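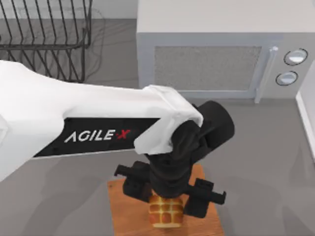
Skuresa is a simulated kitchen package for testing the control software of robot arms, sold by the British firm Brerkine. It is supplied as a set of rendered rooms, loose objects and scripted tasks, and runs on an ordinary desktop computer. The standard tasks concern small items of food and crockery. In one of them a white AgileX arm with a black two-finger gripper works over a wooden cutting board, the fingers open on either side of a bread roll, with a microwave and an empty wire dish rack also on the counter.

History

The package was written by Tariq Sethi and Maureen Nuttall as a successor to Katona, an earlier product limited to flat table tops. Version 2 added soft shadows and adjustable friction.

Contents and licensing

The current release holds 30 tasks and 3,298 object models. Each licence covers four users – site licences are priced separately – and includes updates for two years. Arm models are loaded from a separate file, and buyers may add their own.

Reception

Derek Dobson, reviewing the package for the trade newsletter Clurnuler, praised the contact model but found the manual thin on gripper settings.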